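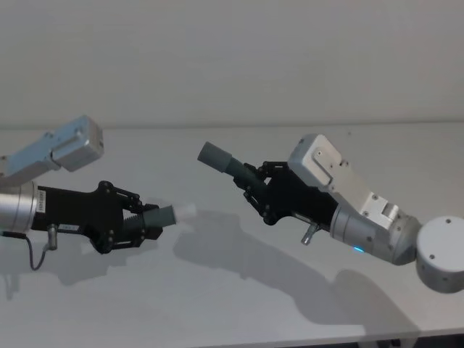 Los dos brazos del laboratorio, con una pieza cilíndrica en cada pinza, frente a frente sobre la mesa de trabajo. Foto: Jandosetti

Dos brazos aprenden a buscarse sin plantilla

Jandosetti, 9 feb 2023. Quien haya intentado enroscar algo a oscuras sabe que las manos se van corrigiendo la una a la otra casi sin que uno se entere, y de esa observación tan doméstica partió el equipo de Constanza Ocampo para el método que acaba de presentar el laboratorio Jandosetti. Lo han llamado Ostamine y sirve para que dos brazos robóticos alineen en el aire dos piezas cilíndricas, sin ningún útil que las sujete a la mesa.

Lo habitual en estas tareas es dejar un brazo quieto, como si fuera un tornillo de banco, y que el otro haga todo el recorrido. Con Ostamine los dos se mueven a la vez y se reparten el error: cada uno corrige la parte que le resulta más cómoda según su postura, y vuelven a calcular el reparto a medida que se acercan. «Al principio se perseguían como dos personas que quieren cederse el paso en un pasillo, y nos reímos mucho, pero aquello nos costó semanas», recuerda Ocampo, que todavía guarda los primeros vídeos y los enseña con cariño a quien pasa por allí.

El entrenamiento se hizo con 1047 demostraciones guiadas a mano, en sesiones de 20 minutos (más largas cansaban demasiado a quien guiaba, y se notaba en los datos). Según el equipo, el error medio de alineación bajó más de un 20 por ciento respecto a la versión con un brazo fijo, aunque las piezas muy cortas siguen dando guerra, porque las pinzas tapan buena parte de lo que hay que ver.

Anouk Claeys, que llegó al grupo desde Visser y se ha ocupado de la parte de control, prefiere ir con calma antes de hablar de talleres o de líneas de montaje. Le gustaría probar primero con piezas de diámetros distintos y con una luz menos amable que la del laboratorio. Esas pruebas empezarán en marzo en las instalaciones de Plasside, y allí viajarán también los dos brazos.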